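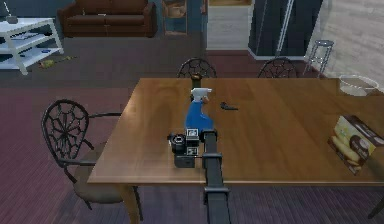 The Granora Guest House in Bekley has been under new management for most of the past year, and I returned in September to see what had changed. My earlier notes on the town's lodgings are now out of date, and several readers have written to ask whether the house may still be recommended. In my view it may, with certain reservations.

## Rooms and rates

The house lets 12 rooms over two floors. The standard rate is 90 pounds a night for a double, breakfast included, and guests who stay three nights or longer are offered a modest reduction. Payment is taken on arrival. Dogs are accepted on the ground floor only, by prior arrangement.

My room faced the rear garden and was quiet throughout. The bed was firm, the heating could be adjusted without calling for help, and the shower ran well even at seven in the morning. The wireless connection was less satisfactory - it failed twice in one evening, and the desk could offer only an apology. 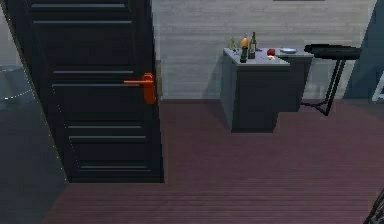 *Words by Xiuying Li*

## Meals

Breakfast is served from half past seven until ten. The cooked dishes are prepared to order, which can mean a wait of up to 20 minutes when the house is full. Guests with an early train should ask for the cold tray the evening before. Dinner is no longer offered. The Cordeiro, a short walk towards the river, takes bookings from residents and serves until nine.

## Arrival and parking

Reception closes at eight in the evening. Those arriving later are sent a door code, and mine worked at the first attempt. There are three parking spaces, which cannot be reserved. The public car park on Masex Street is the usual alternative and is free overnight.

## Cancellation

The terms have become stricter. A booking may be cancelled without charge until two days before arrival, after which the first night is payable in full. Under the former owners the matter was left to discretion, and regular visitors should take note of the change before they book for the spring.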